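Re: [ops-dash] Moving the service board to live data

From: Bjartur Skov
Date: 14 June 2022

Hi all,

Long reply, so get a coffee. I'll quote the part I'm answering and leave the rest of the thread where it lies.

> We've had the Venunia pitch now and the gist is that our
> numbers are stale by the time anyone reads them. They want
> to put every depot on a live feed, refreshed every 2 seconds,
> with a screen on the wall in Granville. Does anyone have
> a reason we shouldn't just sign? The quote is good until
> the end of the month and I'd like to stop getting calls.

I have a few reasons, and one of them is the wall.

We had a live screen at De Smet, where I worked before. It was a lovely thing. It went green, it went amber, and in December it went red and stayed red, and by the second week people were hanging their coats on the bracket. The data was perfectly fresh. What we lacked was a person whose job it was to do something when a number moved, and a screen doesn't come with one of those, whatever the brochure shows.

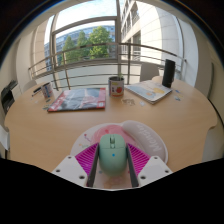
So before we talk refresh rates I'd like to know which decisions we make faster than once an hour. I went through the dispatch log for the spring and found 14 cases where a customer got a worse answer because our figures were old. Most of those were old by a day or more, because the Piron export runs overnight and falls over if a depot leaves a field blank. A 2-second feed of a blank field is still a blank field. It just arrives promptly.
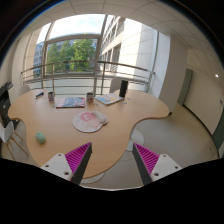
Reading time: 2 minutes

What I'd do first is dull. Fix the export so it skips the bad row and mails the depot that sent it. Run it hourly. Then cut the report down, since it currently has 80 columns and I have yet to meet anyone who could tell me what "adj. fill (b)" is. I wrote the original spec and I couldn't tell you either. If you use a column, reply with its name and it stays. The others get hidden, and we'll see who screams.

On price: the quote says 4000 a month, and then there's a line on page three about "connector tiers" that I read twice and understood less the second time. Could whoever has the contact at Venunia ask whether Piron counts as one connector or one per depot? It makes a rather large difference, and I suspect they know that.

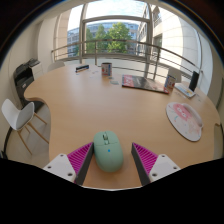

Mouse on the beech table.

I'm not against buying the thing eventually. Their alerting looked good, and the part where a late order pings the account manager before the customer does would be worth money to us. I'd want to see it run on our own data, with our own blank fields, and not on the demo company where every depot reports on time and the trend line goes politely up and to the right.

Also, the white paper they sent round has seven characteristics of a data-driven organization and number five is "be data-driven". I'd like that noted in the minutes, if we still keep minutes.

Column names to me or to the list, either is fine.

Bjartur

--
You are receiving this because you are subscribed to ops-dash.
To unsubscribe, send a blank message with "unsubscribe" in the subject line.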